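**Do reminder texts get people to return library books on time?**
Jui-lin Lo and Etornam Aidoo, draft 2

Our campus library started sending reminder texts in May, and the poster by the front desk says they "work." We wanted to see what that claim rests on. The library gave us return records for 50 borrowers, with names removed: 15 who signed up for texts and 35 who did not.

Of the 15 with texts, 14 brought everything back on time. In the other group it was 20 of 35. That looks like a big gap, and we were ready to write it up as a success until we asked who signs up. People who fill in a form to get reminders may be the same people who would remember anyway. Shabnam Mirani at the desk told us most of her regulars joined in the first week.

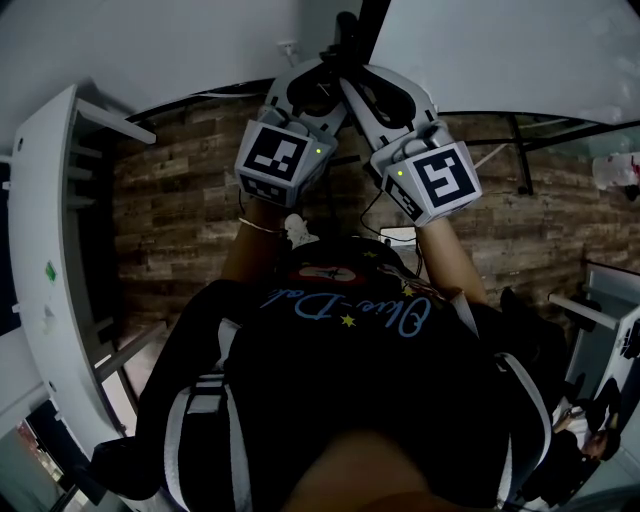 *Figure 1. Two-handed gripper device with square black-and-white markers, held by the handle.*

We also have doubts about the word "on time." The library allows a grace period, but the staff we spoke to gave us two different lengths for it. Depending on which one you use, several late returns stop being late – and most of those are in the group without texts.

A fairer test would pick borrowers at random and text only half of them. Hooman Pakzad, our instructor, thinks the library might agree to that next term. Until then we would take the poster down, or at least change the wording. Our spreadsheet is in the shared folder under Niteston.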